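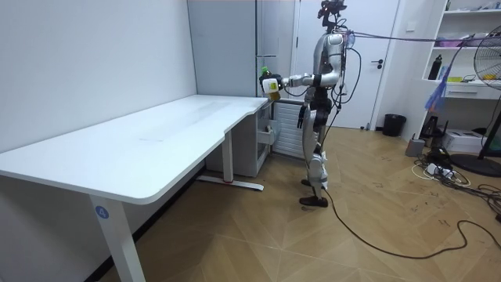

Protokoll der Besprechung: Umzug und Ordnung in Raum 302
Datum: 06.08.2020
Leitung und Protokoll: Kinga Mészáros

TOP 1 Schreibtische
Der lange weiße Schreibtisch mit dem Aufkleber Nummer 4 bleibt an seiner Seite vom Raum. Auf der Tischplatte sollen am Abend keine Sachen liegen bleiben. Der kleine weiße Rollcontainer von Datito wird nicht gekauft, die vorhandenen Schubladen genügen. Kinga Mészáros schickt die Absage noch diese Woche.

TOP 2 Regal
Die Ordner vom Projekt Murinitz benutzt niemand mehr. Sie kommen in den Keller. Für die neue Beschriftung wurde noch keine Einigung gefunden — es gibt zwei Vorschläge, beide werden per E-Mail verschickt.

TOP 3 Parkett
Die Firma Daltex hat ein Angebot für die Pflege des Parketts gemacht. Der Preis liegt bei mehr als 3.000 Euro und wurde als zu hoch empfunden. Es wird ein zweites Angebot eingeholt. Die Entscheidung wird auf Januar verschoben.

TOP 4 Getränke und Flaschen
Die Lieferung kommt weiter von Güneş. Angebrochene Flaschen bitte mit Namen versehen und nach Feierabend in die Küche bringen. Leere Flaschen gehören in die Kiste bei der Tür.

Offen: Schlüssel für den Keller, zweites Angebot Parkett.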